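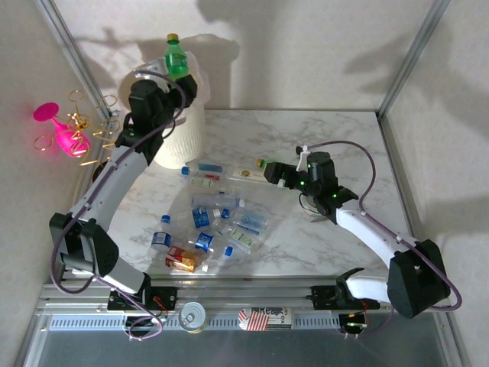
Leokadia Duda has seven minutes before her next call and says so twice. We're in the back kitchen at Nonar, the shared building on Brzozowska, and she's rinsing a juice bottle while she talks. Bottle sorting is her thing here. Has been since September.

"People think it's about being good," she says. "I just got tired of sticky bags."

The old setup was one big can under the sink. Everything in it – coffee grounds, soup cups, bottles with an inch of something still in the bottom. The bag leaked, the floor got tacky, and Jendmont, who haul for the building, started refusing it. They left a note on the bag. She kept the note.

So now plastic goes in its own bin, a tall one, with a liner. She's particular about the liner.

"Clear or nearly clear. You want to see what's in there without sticking your hand in. With black bags somebody always drops in a banana."

Caps on or off? I ask because I've heard both, and at home I do it wrong either way apparently.

"On. Jendmont wants them on. Empty it, squeeze it if you can be bothered, cap back on. Loose caps fall through the sorting screens, thats what the driver told me. My sister's town says the opposite so go ask your own people."

And labels? "Leave them. I used to peel them. I lost whole evenings to that."

Danuta Wróbel comes in for tea around here and gets pulled into it. She runs the front desk and was, by her own account, against the whole thing.

"I said no one will walk four extra steps," Danuta says. "I was wrong about that, but they still don't rinse."

"Some rinse."

"You rinse."

Small bottles are the bigger headache, both agree. The big ones get noticed. The little ones end up in coat pockets, on window sills, behind the printer. Last month Leokadia went through the building with a sack and came back with 101 of them, most from the second floor. She wrote the number on the whiteboard and left it up untill someone wiped it off for a meeting.

What doesn't go in – anything with oil in it, plastic film, the clamshells from the salad place. Danuta thinks the clamshells should count. They've argued about it before, you can tell.

The full liner gets tied and carried down on pickup mornings. Up to 19 liners in a busy month. Slow months, far less, and Leokadia would like to get a second bin for the hallway, if the Climero people upstairs chip in for it. They haven't answered her email.

Her phone goes. She caps the bottle, hands it to Danuta and picks up.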